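The case for the coloured tumbler

Most households own too many drinking vessels and store them badly. A shared kitchen at Skarnby, where I have eaten lunch for the past 4 years, had 42 mugs in two cupboards and a recurring shortage of clean ones by the afternoon. Adding mugs did not cure the shortage. It lengthened the queue for the sink.

My view is that a plain plastic tumbler, one colour per person, is the better standard. A tapered shape stacks, and a stack of tapered cups takes up little more shelf than a single one. Handles prevent this. A mug also carries a picture or a slogan, and people grow attached to it and leave it out on the desk.
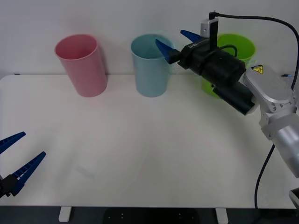 Three plastic cups in pink, light blue and lime green, upright on a white table.

Colour does the work that name labels fail to do. Labels peel in the dishwasher and are read only at close range. Pink, light blue and green can be told apart from the doorway. The limit is the number of colours people can name without argument – once a set includes both turquoise and teal, the system breaks down. For larger groups I would repeat the colours by table.

The usual objection is taste. Plastic is said to spoil tea, and I concede the point for hot drinks. Keep a few mugs for those. Water, squash and milk make up most of what is poured in a kitchen of this kind, and a tumbler serves them well enough.

A second objection is that matte surfaces mark. They do, in time. Scratches on the outside are harmless, and a cup scored on the inside should be replaced.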